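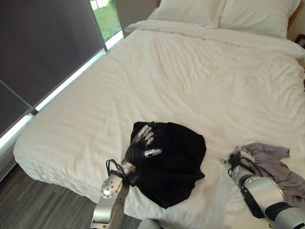 Packing for a guided fishing trip is the part I used to be worst at, and I've wrecked more than one good morning over it. My first trip to the flats out of Telludby, I brought a suitcase you could have moved house with and still ended up on the water in a cotton hoodie, soaked by 6 a.m. and shivering until lunch. So now I have a system, and it starts the evening before with a made bed and everything going on top of it, one piece at a time. A crumpled black garment in a heap on a white bed doesn't count as packed, by the way! If it's in a ball, you haven't checked it for the torn cuff or the broken zipper, and you'll find that out on the boat.

Start with what touches your skin. I go with a thin synthetic long-sleeve shirt, the lightest color I own, because black cooks you once the sun is up and the wind drops. Save the dark stuff for the ride out in the dark. Over the shirt goes a fleece, and over that a rain jacket with a real hood. That's 3 layers, and I wear all of them leaving the dock even in June (running across a bay at dawn is colder than you think, every single time).

Pants next. Quick-dry, long, and loose enough to sit on a cooler in for hours. No jeans, please. Wet denim on a boat seat is a misery I wouldn't wish on anyone. 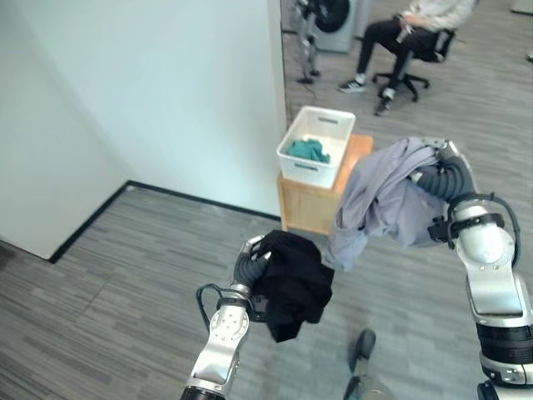

Once the clothes are sorted, roll them. Don't fold. Lay the shirt face down, bring the sleeves in, and roll from the bottom hem up toward the collar, squeezing the air out as you go. Put the roll you'll want first at the top of the bag. I know that sounds obvious, but I have emptied an entire dry bag onto a wet deck looking for a neck gaiter, and the guide was very polite about it.

About that bag: mine is a Honon roll-top, and any roll-top will do as long as you close it right. Press the air out, line up the two edges, fold over at least three times, then clip. If you can only get two folds, you've packed too much. Take out the second fleece.

Now the small things, which I keep in one zip pouch so they can't wander:

Polarized sunglasses, on a strap
Reef-safe sunscreen and a lip balm
Pliers, if your guide doesn't supply them
Fishing license, printed, in a sandwich bag
Motion sickness tablets (take one before you leave, not when you feel green)
A little cash for the tip

Leave your own rods at home unless you've asked. Most guides have setups rigged for that water and that bait, and there's hardly any room for extras. I once dragged a Natum travel rod 800 miles and never took it out of the tube. If you do bring one, check that the tube fits whatever car is picking you up.

Shoes trip people up too. Soft, pale soles that won't mark the deck, and nothing with an open toe if there are hooks flying around. I paid $69 for my deck shoes and they've lasted several seasons, so you don't need to go wild.

Last job before bed: charge your phone, fill two water bottles and put them in the fridge, and set the bag right by the door with your shoes on top of it. Check the marine forecast once more. If the wind has swung around overnight your guide may move the pickup, and on my last trip to Sombatkul the text came in at 4 a.m., so leave the ringer on.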